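What is a business tax?

When you buy a muffin at a bakery, the money you hand over goes into the till. The baker can't keep all of it. Flour, butter, electricity, rent and wages have to be paid first. Whatever is left after the bills is called profit.

Governments ask businesses for a share of their profit. When the business is a company, the share is called company tax, or corporate tax. It helps to pay for things such as roads, hospitals and schools.

How does the share work?

The share is written as a percentage, and the percentage is called the rate. Per cent means "out of every hundred". If the rate is 10 per cent, a company pays 10 dollars out of every 100 dollars of profit. If the rate is 40 per cent, it pays 40 dollars out of every 100. Real rates are different from country to country, and they can change when a new law is passed.

Let's try one with a made-up town called Skernside. Dido's Kites is a small company there. In one year it sells kites for 5000 dollars and spends 3000 dollars on cloth, string and wages. The profit is 2000 dollars. Skernside's rate is 10 per cent, so the company pays 200 dollars in tax and keeps 1800.

Notice that the tax is worked out on the 2000, not on the 5000. People mix these up all the time, even grown-ups.

What if there is no profit?

Sometimes a company spends more than it earns. This is called a loss. A company that makes a loss usually has no company tax to pay for that year. In many countries it can also use the loss to make its tax smaller in a later year, when business is better.

Why do people argue about the rate?

Some people want a low rate. They say companies will have more money left to hire workers or buy new machines. Other people want a higher rate. They say the government needs the money for services everyone uses, and that companies use those services too — their trucks drive on the same roads.

Both sides look at the numbers and still disagree. That is one reason tax comes up so often at election time.

Who checks the sums?

Each company fills in a form called a tax return. It shows what came in, what went out and what was left. Many companies pay an accountant to help. The government's tax office can ask to see receipts, so companies have to keep them for several years.

Words to know

Profit: money left after the costs are paid.
Loss: when the costs are bigger than the money coming in.
Rate: the share that must be paid, written as a percentage.
Tax return: the form that shows the tax office the sums.

Written by Jérémie Moulin
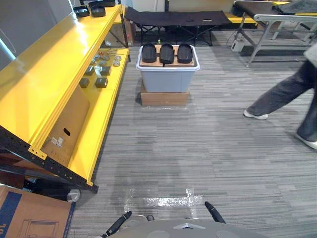 Last updated September 16, 2026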